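Kvaran 2 is out, and I get to tell you about it!

CLINUSVILLE, December. I'm Joana Aguiar, I look after the planning software at Jamach, and we've just released the second version of Kvaran, our planner for two-gripper work on cloth. It picks where each gripper should pinch, then replans while the fabric moves (sweaters, sleeves, all the floppy stuff). A new plan now takes around 40 milliseconds on an ordinary desktop.

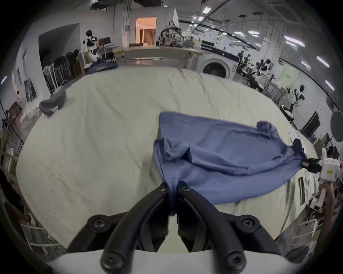

Refugio Barajas told me the replanning matters less to him than the new log viewer, as he can finally see why a grasp point got rejected.

Fair enough, I love the viewer too! It keeps the last 1000 plans and you can scrub through any of them. Kvaran 2 is a free update for current license holders, and our Jorkville office is taking sign-ups for 16 trial seats.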